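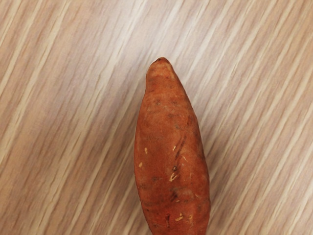
Abb. 1: Süßkartoffel auf der Tischplatte in der Simulation, Ansicht von oben

Suche Suchbegriff eingeben Suchen

Zwischenbericht zum Vorhaben Murkeck
Vormachen per Hand und per Fernsteuerung: Greifen und Ablegen von Wurzelgemüse
Vorgelegt bei der Förderstelle Jorandale, 3. Dezember 2018
Berichterstattung: Capucine Courtois

1. Stand der Arbeiten

Seit dem letzten Bericht sind wir ein großes Stück vorangekommen, und ich freue mich sehr, dass ich diesmal über fertige Aufzeichnungen schreiben kann. Zur Erinnerung: Der Arm soll Wurzelgemüse vom Tisch aufnehmen und in eine Kiste legen, und er soll das aus Vorführungen lernen, ohne dass jemand die Bahn programmiert. Wir haben dafür jetzt 263 brauchbare Vorführungen. Davon sind 48 von Hand geführt, also am echten Arm Moya, den die vorführende Person am Handgelenk fasst und durch die Bewegung zieht. Alle übrigen stammen aus der Fernsteuerung in der Simulation.

Die Süßkartoffel ist unser Leitobjekt geblieben. Sie ist länglich, läuft oben schmal zu und wird nach unten hin breiter, und genau diese Form macht das Greifen interessant: Wer zu weit an der Spitze zufasst, dem dreht sich die Knolle beim Anheben weg. In den ersten Durchgängen ist uns das ständig passiert!

2. Simulation

Didier Guérin hat die Oberfläche der Knolle im Herbst komplett neu aufgebaut. Im alten Modell war sie einfarbig und glatt, und der Bildteil des Lernverfahrens kam damit wunderbar zurecht, bis wir ihm echte Ware zeigten. Jetzt ist die Schale rötlich-orange bis kupferbraun und matt, mit dunklen schrägen Streifen, Poren und kleinen hellen Stellen, wie sie beim Transport entstehen. Auch die Tischplatte hat eine Maserung bekommen, die schräg zur Knolle verläuft. Das klingt nach Kosmetik, hat uns aber viel geholfen, denn das alte Verfahren hatte sich an der ruhigen Fläche festgehalten und suchte die Umrisse auf unserem gemaserten Labortisch an der falschen Stelle.

Die Draufsicht ist die Ansicht, die auch die Person an der Fernsteuerung bekommt. Dass die Knolle dabei nicht immer ganz ins Bild passt, haben wir beibehalten. Die Vorführenden mussten also damit umgehen, dass ein Ende außerhalb liegt, und haben sich angewöhnt, die Kamera vor dem Absenken erst ein Stück nachzuziehen. Dieses Nachziehen ist mit aufgezeichnet und wird mitgelernt - ein Nebenergebnis, über das wir uns im Team richtig gefreut haben.

3. Vergleich der beiden Arten des Vormachens

Von Hand geführte Bewegungen sind flüssiger. Man spürt das Gewicht und korrigiert, bevor etwas rutscht. Dafür steht die vorführende Person leicht im Blickfeld der Kamera, und etliche Aufnahmen vom Frühjahr mussten wir deshalb verwerfen. Bei der Fernsteuerung gibt es dieses Problem nicht, die Bewegungen sind aber eckiger und haben Pausen, weil man über der Knolle anhält und nachdenkt. Wir schneiden Pausen, die länger als 2 Sekunden dauern, inzwischen automatisch heraus. Ob dabei auch Nützliches verloren geht, wissen wir noch nicht sicher.

Am besten lernt der Arm bisher aus der Mischung. Erst kommt die Fernsteuerung für die grobe Anfahrt, danach kommen die handgeführten Aufnahmen für das Zufassen und Anheben. Die Einarbeitung neuer Personen an der Fernsteuerung dauert mit dem Eingabegerät von Sinent nur noch fast 40 Minuten, und wer einmal drin ist, will meist gar nicht aufhören.

4. Offene Punkte

- Der Tisch in der Simulation ist sehr gleichmäßig ausgeleuchtet. Schräg einfallendes Licht fehlt noch, am Laborfenster haben wir es jeden Vormittag.
- Die Schürfstellen auf der Schale sitzen in jedem Durchgang gleich. Didier Guérin arbeitet an einer zufälligen Verteilung.
- Der Greifdruck wird bei der Fernsteuerung nicht zurückgemeldet. Die Vorführenden drücken deshalb eher zu fest zu.
- Für Pastinaken und Rote Bete liegen erst Probeaufnahmen vor.

5. Nächste Schritte und Mittel

Bis Februar wollen wir die Rückmeldung des Greifdrucks an der Fernsteuerung einbauen und die Aufnahmen mit Pastinaken abschließen. Die Mittel für Personal laufen nach Plan. Bei den Sachmitteln bitten wir um Umwidmung des Restbetrags aus dem Posten Kameras zugunsten eines zweiten Eingabegeräts, damit zwei Personen gleichzeitig vorführen können. Der Antrag liegt diesem Bericht bei.

Wer aus Ihrem Haus Lust hat, den Arm einmal selbst durch die Bewegung zu führen, ist herzlich ins Labor eingeladen. Eine kurze Nachricht an mich genügt.

Capucine Courtois
Projektleitung Murkeck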